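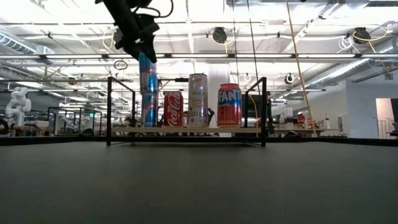 Can I bring my own drinks to the shelf, or is it only for what's been bought in? A member at Brullham asked us that on Monday, and it's easily the question we get most.

Yes, please do! Bring whatever you like, as long as it's sealed and you don't mind somebody else drinking it.

## Which cans can go on it?

Any size at all. We love a mixed shelf - cola next to orange next to an energy drink - and the slim cans are handy when you want to squeeze one more in.

## Can I stack them?

You can, and it's a lovely way to fit more on! Our rules are short:

- 2 high at most, never 3
- same width on top as underneath (slim on slim, wide on wide)
- full cans only, no empties
- put the upper one down gently and let go once it sits flat

## Does the order matter?

Not much. Turn the names to the front if you can, and leave a gap if you've taken one from the middle. The next person will fill it.

## Do you keep any cold?

The fridge by the Vilent door holds 14 cans. Take a cold one, put a shelf one in its place, and everybody's happy.

## How much does a can cost?

It's 180 pence for the fancy energy drinks and 80 for everything else. Drop it in the tin or put your initials on the sheet and settle up in May.

## Where do empties go?

In the blue crate at the Clemov end. Rinse them first, please - wasps adore orange pop.

## Could we have something without caffeine?

We'd love that! Write your favourite on the list on the fridge and we'll add it to the next order from Şimşekoğlu. Elderflower is already down for next time.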